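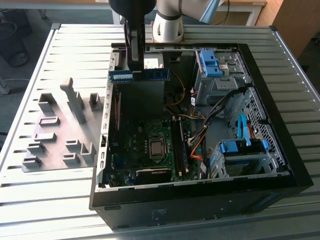 Paid to have my novel published, are these sales figures normal?

My first novel came out in December through Bretwood, on one of their packages where the author pays part of the cost. It's a family saga, 428 pages. They told me it would be in "all major outlets" and that I'd get a statement every quarter.

The first statement has come and it says 33 copies sold. I know of at least 20 friends and cousins who bought it, so that leaves hardly any strangers. Meanwhile Bretwood's own page has the book down as a "bestseller", and they now want me to pay for a second round of promotion with a firm called Cosgate, which does author interviews and reviews. Is 33 low for a first novel? And is the promotion worth having, or am I being taken for a ride?

Posted March 12, 2023

inkwell_late

33 is low but I wouldn't call it strange. Most first novels from small presses sell to people who know the author, and then they stop. The ones who tell you otherwise usually have a package to sell.

I'd be more bothered by the word bestseller. Ask them which list, in which week, and in which category. If the answer is a sub-sub-category on a shop website for one afternoon, you can get there with a handful of orders. I've seen a book of temple poems listed as number one in "reference".

As for Cosgate, I looked at their site and every review I opened gave four or five stars. Every single one. The interviews all have the same 8 questions, starting with when did you first know you were a writer. Who reads these, apart from the author and the author's mother? Before you hand over anything, ask for the names of three past clients and write to them yourself. Ask what they sold in the month before and the month after. If Bretwood won't give you names, keep your money.

Also read your contract for who owns the rights and how you get them back. Do that before you argue with them about anything.

marginalia77

Don't lose hope, all great writers struggled!! Sales are not everything. Keep writing and post on social media daily, results will come. My cousin did it and is quite famous now.

secondhand_shelf

Famous where, I'd like to know.

To the person who asked: I went with Bansal for my short stories, a different firm but much the same arrangement. I bought the promotion. I got one interview, a banner with my name spelt wrong, and a "reach" report saying 1,954 people had seen the post. Seen it, mind you. My next statement showed two copies more than the one before, and one of those was me checking whether the link worked.

What did help a bit was giving a copy to the town library and talking to a reading group there. I sold a few at the door and had a proper argument over my ending.

I don't agree that 33 is nothing to worry about, by the way. You can't check it. Ask for the statement split by outlet and by month, then compare it with what your cousins say they bought and when. Mine didn't match, and I'm still waiting for a reply.

Related

Is it worth paying for a book review?
How do I get my rights back from a small press?
Monero or bank transfer for royalties from abroad?
Do literary prizes with entry fees ever lead anywhere?
How long should a first novel be?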